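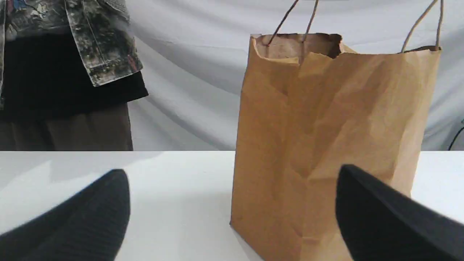 Brown paper carrier, twisted paper handles. Creased ones are fine to reuse.

Bags and collection: your questions
Gilham Refill Shop, Clemport

Do I have to bring my own bag?
No, but please do if you can. Paper carriers at the till otherwise.

How much are they?
Small one free with a full order, large one 2 pounds for the heavy duty sort. Ordinary brown ones nothing, just ask.

Can I bring back a crumpled one?
Yes. Creases, folds, a bit of a torn rim, all fine. Not if the bottom has gone soft or there's oil on it. Check the handles are still stuck down properly, give each a tug.

What will it hold?
Plenty of pasta, oats, a few jars. Jars go in first, standing up. Over 800 grams of anything liquid, double bag it please. Carry from underneath if its raining.

Where do I leave returns?
Flat, in the crate by the door. Don't staple them or tape the tops shut, we have to pick it all off again.

How many come back?
438 in May, out of 2,450 given out. Would like more!

My order was packed in a used bag, is that right?
Yes, collection orders go in returned bags first. If you want a new one put "new bag" in the notes box.

Can they go in the recycling?
Clean and dry, yes, handles and all. Greasy ones no.

Do you sell the Pito cotton totes?
Out of stock at the momnet. Restrepo string bags are on the hook behind the till.

Who do I ask about a missing order?
Yaneth Usuga in the mornings, Yhon Cuervo after 2. Have your order number ready.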